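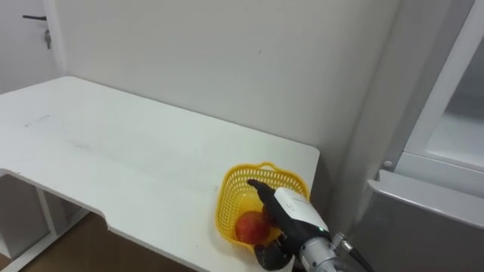

Week 4: Surfaces, Smudges and the History of Housework

Welcome back, everyone! Last week we left off with the kitchen as a workplace, and this week we get to my favorite part of the course – how people decided what "clean" looks like.

Start with color. A white surface shows every scuff and grey streak, and a dark one hides them. For a long time most working tables were left bare and scrubbed with sand or lye, so the color of the top was simply the color of scrubbed wood. Once people began to connect dirt with disease, white took on a new meaning. Hospitals, dairies and bakeries wanted walls and counters where a mark could be spotted and wiped away. Homes followed, and the amount of wiping went up with them!

Keep that in mind when you read Ayten Baysal's chapter on the Skenbridge laundries. She works from 3,215 household account entries, and what she pulls out of them is wonderful: who bought soap, who borrowed it, who paid a neighbor in eggs to do the sheets. Pay special attention to the part on starch. I know, starch, but trust me.

Terms to know

Scouring: cleaning by rubbing with something gritty.
Bluing: a tint added to the rinse so that yellowed cloth looks white.
Day work: cleaning paid by the day, with or without a meal. (The meal matters a lot in Baysal's sources.)

The big argument

Did new tools save time? Beril Yazıcı says yes for heavy jobs such as hauling water, and the diaries she quotes are hard to argue with. Ilgın Bozkurt says the hours just moved somewhere else. Shirts that were once washed every two weeks were soon washed after each wearing, and someone still had to iron them. I lean toward Bozkurt, but I change my mind nearly every time I teach this, so come ready to push me.

For discussion section

Read Baysal, pages 2 to 30, and the short Bozkurt article. Then ask an older relative or neighbor which chore they hated most as a child, and write down the answer in their own words. Ferhat Ağca will collect these at the start of section and read a few out loud, so leave off names if your relative is shy.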